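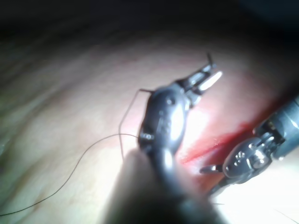

Línea de incisión en rojo e hilo de sutura negro.

Última actualización: julio
Tiempo de lectura: 2 min

Avance del taller de sutura de Rosia – segundo informe para Kesport

¡Hola de nuevo! Os cuento cómo va la cosa desde el último informe, que ya tocaba. De los 4.000 euros de la ayuda quedan 1.000 sin gastar, y casi todo lo demás se ha ido en material: almohadillas de práctica, agujas curvas e hilo, muchísimo hilo (entraron 500 sobres y me temo que hay que pedir más antes de que acabe el verano).

Lo mejor es la línea roja. Antes cada cual empezaba el punto donde le parecía y luego era un lío comparar; ahora todo el mundo trabaja sobre la misma incisión marcada en diagonal y se nota al revisar la distancia entre puntos. El hilo negro también ha sido un acierto – sobre una base tan clara se sigue estupendamente, incluso cuando hace bucles.

Lo que va peor son los nudos. Aprietan demasiado, la superficie se arruga y los bordes se montan. He pasado los nudos a la primera media hora de cada sesión, con la gente fresca, y el grupo de Palacios ya va mejor; el otro todavía corta los cabos demasiado cortos.

Me falta cerrar con Clelonent el segundo pedido de almohadillas. Nos piden 400 euros, portes incluidos, y me gustaría contar con vuestro visto bueno antes de firmar. Las hojas de evaluación os las mando aparte, que todavía estoy pasando a limpio las últimas.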